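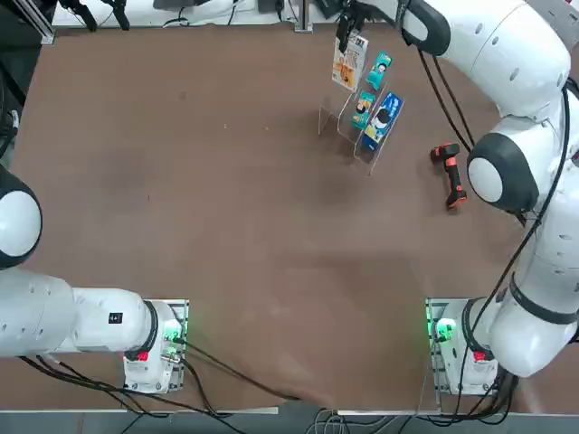
Setting up the counter and the tiered stands

I redo my own counter every Friday, so these are the steps I follow at home with the Canduvell stock guide open next to me.

1. Wipe down the whole tabletop and let it dry. Mine is brown and shows every smudge, so I go over the middle twice.

2. Set out the clear acrylic stands. I like 2 of them, one farther back and one up front on the right, with room in between for scanning.

3. Fill from the back. Tall things go on the highest tier (cereal-type boxes, bottles), flat packages in the middle, and a small box can go down front.

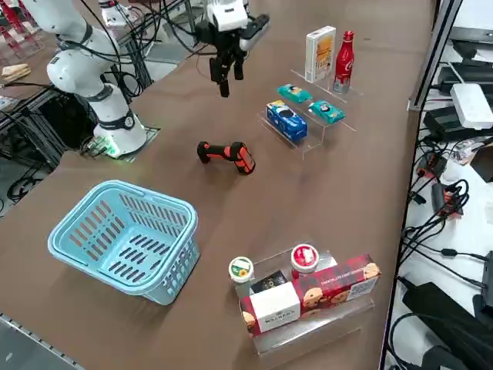

Turn the front box a little if you want, I think it looks friendlier that way - Kausar Lashari likes hers dead straight and we've agreed to differ.

4. Lay the barcode scanner on its side in the open middle of the table, handle to the left.

5. Keep the blue basket at the left corner with its handles folded down.

Note: code 2646 on my list is the stand by itself, no products.

Caution: don't lift a stand with bottles still on it! Take them off first, then move it.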